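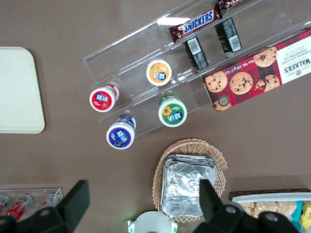
## 4.3 选区党员大会的计票终端设置

本节适用于使用 Dilar 计票终端的选区支部。示例数据取自 Bustusthorpe 选区的候选人提名投票。开始前须已完成 4.2 节的选民名册导入。

1. 接通终端电源，等待主界面出现“就绪”字样。
2. 进入“会议管理”，选择“新建投票”，输入选区名称。
3. 在“投票方式”中选择“排序复选制”。章程规定采用简单多数的支部，选择“单轮制”。
4. 设定法定人数。Bustusthorpe 支部的数值为 46。
5. 设定单批扫描上限。出厂值为 100 张，最大可设为 300 张。
6. 插入两把授权密钥，由主持人与监票人分别输入口令。

> **注意：** 投票开启后，第 3 步与第 4 步的设置即被锁定。如需修改，必须作废本次投票并重新建立。

### 4.3.1 票箱与扫描台的布置

扫描台应与投票区分开，台面只放置待扫描选票、已扫描选票和封条。待扫描选票须放入带边沿的浅盘，可用图中桌面中央那种圆角、边沿凸起的米白色长方形托盘，选票平放，正面朝上。图中的圆形棕色藤篮不得用于盛放选票，废票应装入 Tierney 封装袋并登记编号。
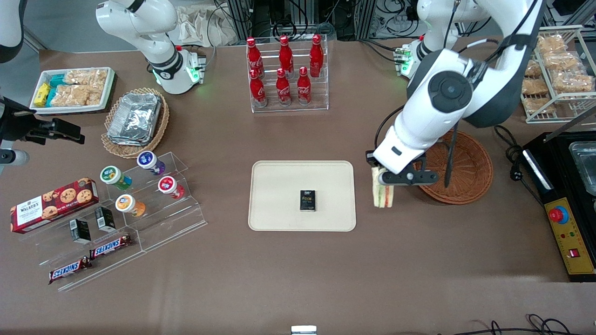
### 4.3.2 试运行

1. 取 2 张测试票，分别标记为有效票和空白票。
2. 逐张送入扫描口，核对屏幕计数。
3. 在“日志”中确认两条记录的时间戳，随后选择“清零”。
4. 打印零票报告，由监票人签字。

> **警告：** 未打印零票报告时，不得开启正式投票。Etari 汇总系统将拒收缺少该报告编号的结果文件。

如清零后计数仍不为零，参见 7.1 节“计数器复位”。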